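4.2 Deciding when to do nothing

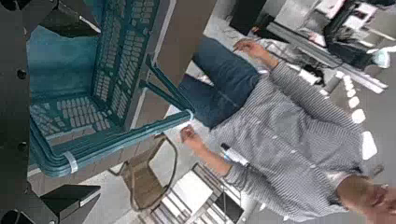
The planner described in Section 4.1 produces a fresh grasp proposal whenever the perception module hands it a new estimate. We were proud of this for most of a week. It means that a gripper arriving at a basket never acts on old news. It also means that a gripper arriving at a basket may change its mind every time the estimate twitches, and the estimate twitches a great deal.

Figure 6 was taken from the wrist camera, with the gripper at a slotted plastic basket and a person close by. From this viewpoint the fingers and the basket take up much of the near field, and the person lies sideways across the rest. Our upright-person detector, which had behaved impeccably on every benchmark we chose for it, has firm opinions about which way up people are. The wrist has none. We therefore rotate each image into a gravity-aligned view, using the arm's own joint angles, before any detector is allowed to look at it. This is a few lines of code and should have been there from the start.

Figure 6. Wrist view with both gripper fingers, a blue basket and a nearby person. The image is shown as received, before gravity alignment.

The slots are a separate nuisance. A basket wall full of small openings gives the depth estimator two surfaces to choose from, the wall and whatever lies behind it, and it settles on a compromise floating somewhere between them. Early versions of Huronine, our perception module, would place a confident grasp on this compromise. The controller would then close the fingers on air with great precision. The current version ignores wall depth wherever it finds a regular pattern of holes and fits a curve to the rim alone. The rim is thick and rounded, it has no holes in it, and it is the part we wanted to hold in the first place.

With a usable rim estimate, the remaining question is when to move. Fluta, the arbitration layer, sits between planner and controller and has exactly one job, namely to say no. It receives each grasp proposal along with the tracked regions labelled as person, and it holds the arm still unless three conditions are met. The rim estimate must have agreed with itself for 5 consecutive updates. The swept volume of the fingers must clear every person region by the set margin. And no hand may be moving towards the rim. Hands that are merely near the rim are permitted, provided they stay where they are and the margin is kept. We tried forbidding them altogether and obtained a very safe arm that never picked anything up.

The third condition needs a velocity for each hand, and a hand is an awkward thing to track from a camera that is itself moving. We subtract the wrist's own motion first and smooth what is left. Too little smoothing and a resting hand appears to be fidgeting. Too much and a reaching hand appears to be thinking it over. The value we settled on was chosen by sweeping the parameter over our recorded set of 3,000 short clips and taking the one that annoyed us least, by which we mean the lowest weighted sum of false holds and missed holds, with a missed hold costing 36 times as much as a false one. The weight was agreed after a long Friday meeting and we make no deeper claim for it.

On the held-out clips, 1,148 in all, the arbiter's false holds fell into two groups. The larger came from sleeves. Striped or creased cloth gives the tracker plenty of texture to follow, and when the wearer shifts, the pattern slides in ways that look like a reach. The smaller group came from our own fingers, which the detector now and then mistook for somebody else's. We mask them using the known gripper geometry. The mask was one pixel too small for longer than we would like to admit.

We also compared Fluta with Major, our earlier state machine, which handled the same decisions with nested timers. Major's holds were shorter, and its behaviour could be explained only by the person who had written it, on a good day. Fluta logs the condition that failed at each hold, so an operator can read why the arm is sitting there. We count this as a result, although it has no row in the table.

Reader comments (3)

cidton_lab: Does the rim fit survive something tied round it? Ours treats any strap as a corner and tries to grasp it.

Author reply: Mostly. The curve fit throws out short outliers, so a narrow strap is dropped. A wide one still fools it.

slowservo: We had the one-pixel mask too. Ours lasted until December.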